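Turville Rooms Refurbishment
Progress report for February
Prepared by Zubaida Sial for Rosemarie Meinecke, Flidadell Fund

Work done this month

The main room is now usable again. The old shelving came down in the first week and the plaster behind it was in worse shape than the survey said, with two long cracks and a soft patch near the door. Shahzad Khattak cut out the soft patch, filled both cracks and skimmed the long wall from end to end. It had two coats of white after that. We had planned on one coat of primer and one of color, but the group that uses the room in the mornings asked for plain white throughout and we agreed to it. The change did not affect the price.

The floor was sanded at the same time. We lost a day waiting for the sander to come back from another job, and the second pass had to be done in the evening, between 6 and 9 p.m., so that the downstairs tenants were not disturbed during office hours.

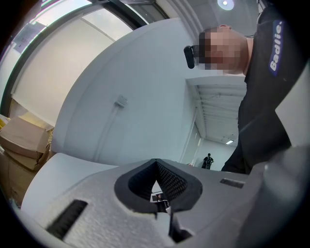

Electrical work is finished except for the two outlets by the sink. Zemton sent the wrong cover plates and the replacements have not arrived. The outlets are switched off at the panel and taped over until then. The new lights are in and working. They are brighter than the old ones, and Kausar Gilani has asked whether half of them could go on a separate switch. I have asked for a price and will not go ahead without your approval.

Storage

We cleared 80 boxes out of the back closet. Of these, 14 held papers that have to be kept, and they are now labeled and stored upstairs. The rest were sorted by Razia Sandhu over four afternoons and either passed on to Gilani for resale or recycled. The closet needs a new door. The present one drags on the floor and will not latch.

Spending

Spending for the month was $3,403. This covers plaster, paint, sander rental and the electrician's first invoice. The second invoice, for $1,414, came in after the books were closed and will appear in the next report. Both amounts are within the budget lines you approved. Nothing has been taken from the contingency line.

Problems

The window at the street end still leaks in heavy rain. Shahzad resealed the outside in the third week and water came in again two nights later, at the lower left corner. He thinks the sill is at fault and wants to take it out to look. If it has to be replaced, we will need to use part of the contingency, and I will write to you separately with a figure.

Next month

Fit the cover plates and have the outlets tested. Hang the closet door. Open up the window sill. Put back the coat hooks and the notice board, which are both in the upstairs hall at the moment. Razia will draw up a list of who holds keys, as the fund requested in its last letter, and I will attach it to the next report.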